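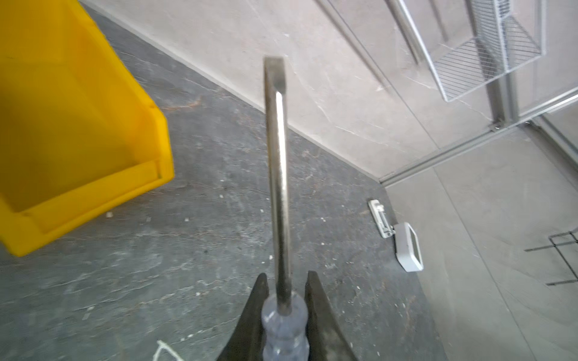

Drarnine releases Skistent 2, and asks buyers to read the failures first

Search this site Enter keywords Go

Drarnine has released Skistent 2, a grasp planning and perception package for two-fingered grippers with a camera at the wrist. It is available from March to existing licence holders. We have tried to keep this announcement shorter than the release notes, which matter more.

Claims about picking software are easy to make and hard to check. Most published success rates come from matt, opaque objects on a plain surface. Workshops are full of other things. A slotted screwdriver with a translucent handle and a bright steel shaft gives a depth camera trouble at both ends, and a planner that trusts its depth map too far may close the fingers in the wrong place or swing a blade tip into the nearest bin.

Skistent 2 treats missing depth as unknown space. The first version filled the gaps with a guess, and we now think that was a mistake. The planner also keeps a model of the held tool, shaft included, when it works out a path past bins, baskets and rails. This makes it slower, and customers who only move boxes will gain very little from upgrading.

In our own trials we logged 531 attempts on clear or shiny hand tools. The planner produced a grasp that held through the full move in 504 of them. We ran the trials, chose the tools and wrote the scoring rules, so the figure deserves the usual caution. The logs, including every failed attempt, come with the release, and so does the replay tool we used to go through them.

Skesex, which makes arm controllers, has tested the new interface on its own hardware. It reported two timing faults. One is fixed - the other is listed as open.

Known limits:

- Loose cables are still poorly detected, thin white ones most of all.
- Wire mesh is treated as a solid block, so the planner will not reach through it.
- Grip force is set by the user. The software does not estimate it.

The calibration tool, Atallah, is now a separate download. A single-cell licence costs £4000 a year, with no charge for moving up from the first version. Drarnine does not describe Skistent 2 as ready for unattended work and will not support it in that use.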